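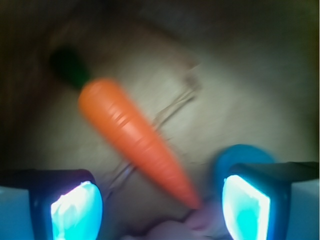 Bagged grocery collections: changes from March

The Redside depot will move its bagged orders to a new collection timetable in March. The present arrangement, one long session on Saturday, puts 294 orders through a single counter in three hours. Queueing at the counter has become the main cause of late vegetable bags, and chilled items are standing out of the cold store for longer than they should.

Under the new timetable the session is split into 12 slots of 15 minutes each. Members choose a slot when they place the order, and the slot number is printed on the bag label above the surname. Bags are brought forward from the store one slot at a time. An order not collected within its slot goes back to the rear shelving and can be picked up in the last slot of the day.

Terkby members are not affected. That round is delivered by van and will keep its present times.

Packing order

The packing sheet has been revised at the same time. Roots and tins go in first, then brassicas, then anything in glass, which should stand upright against the side of the bag. Salad, soft fruit and bread go on top. Eggs are no longer packed at all and will be handed over separately at the counter.

Carrots will be supplied without tops unless the order says otherwise. Leaves left on draw moisture from the root in storage, and most members were removing them at home. Bunched carrots with the tops on remain available from Pultmont while the season lasts, at the same price per bunch.

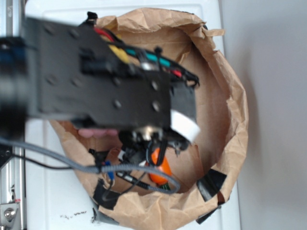
Brown paper bag, open at the top.

Bags

The plastic crates are being withdrawn. Of the crates issued over the past two years, too few come back clean enough to reuse, and washing them takes up most of a weekday morning. Paper bags replace them for all orders except potatoes by the sack.

The new bags come from Teixeira. The first delivery is 2423 bags, enough for eight full Saturdays at present volumes with a small surplus for split orders. Heavy orders will be divided between two bags — please lift from underneath, as the sides will not carry the weight of roots and tins together. Used bags can be returned flat if they are dry and free of soil. Torn ones should go in your own recycling.

Crates still at home should be brought to the counter before the end of March. Deposits will be credited to the member's account and will show on the following order.

Slot booking opens with the first order form in March. Members who do not choose a slot will be given one, and it will appear on the order confirmation.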